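Reports > Funded projects > Gaillard Fund > Second progress report

Second progress report to the Gaillard Fund
Fitico Computer Reuse, September
Prepared by Duván Quintero, workshop coordinator

Where we said we'd be

In the application I wrote that by now we would have 42 desktop computers refurbished and out the door. We have 32. I was feeling confident that afternoon and would like it noted that the application form had a character limit but no upper limit on optimism.

The other ten are in the building. Most are waiting on parts, two are waiting on a decision from me, and one starts up beautifully and then shuts itself off as soon as anyone walks away from it.

What came in

Donations have not been the problem. We took in 103 towers this period, the bulk of them from a single office clear-out arranged through Diltent, who were very generous and also very keen to have their storage room back by four o'clock. They arrived on a flatbed, under a tarp, in drizzle. Everything was dried on the racks for a week before we plugged in a single one, and that week is the flat bit at the start of the graph in your spreadsheet.

Our intake sheet now has a column for "what the donor said was wrong with it" and another for "what was wrong with it." I'd hoped to drop the first column by now, but the crew enjoys it too much.

Sorting

Every tower gets a first look with the side off. We blow out the dust, reseat the memory and check the board for swollen capacitors, and the machine then goes to one of three shelves: fix, strip or recycle. The fix shelf is always full. The strip shelf has turned out to be worth more than I gave it credit for in the budget, as it has supplied nearly all our replacement drives and a good number of power supplies we had priced as new.

Drives are wiped before anything else is done to them, and the wipe log is kept in the binder you asked about at the last visit. It is now in a labelled binder. The label is new too.

Processors and coolers

The slowest job on the bench is still the cooler. Old thermal paste sets like grout, and a cooler pulled straight up in a hurry can bring the processor along with it, pins and all. We lost a few boards that way early on. The routine now is to warm the machine up, shut it down, unplug it, release the mount and twist gently before lifting. It adds ten minutes per tower and has saved us a fair bit of swearing.

Towers are done lying on their sides so the board is flat and small screws stay where they land. The colour-coded latches on the office models are a real help with new people: if it's blue, it's probably meant to move.
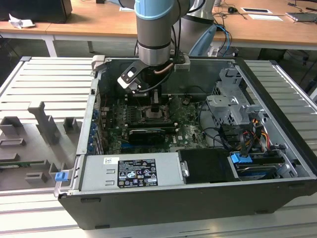 Money

Spending is under budget on parts and over on consumables. Thermal paste, wipes, compressed air and cable ties all went faster than planned. A replacement order of fans shipped from Asia spent longer at customs than it did at sea, and we paid a storage fee for the privilege. I've attached the invoice with the fee circled, along with a polite letter disputing it.

I'm asking to move the unspent parts money across to consumables. The total doesn't change.

Who got them

Of the machines that have gone out, 17 went to families through the school district and the rest to the newcomer centre and the seniors' computer class. The class has asked for bigger monitors. I've asked them to get in line behind me.

Next period

Clear the ten stragglers. Write up the cooler routine properly, so it's on paper and not only in my head. Get a second set of shelves, ideally before the first set gives out. The revised target is on the last page of the spreadsheet, and I've let someone else in the workshop pick the number this time.

Happy to have you by for another visit. Mornings are best, as the heat comes on then and goes off whenever it likes.

This site uses cookies to remember your preferences. Accept | Settings

© Fitico Computer Reuse | Contact us | Back to top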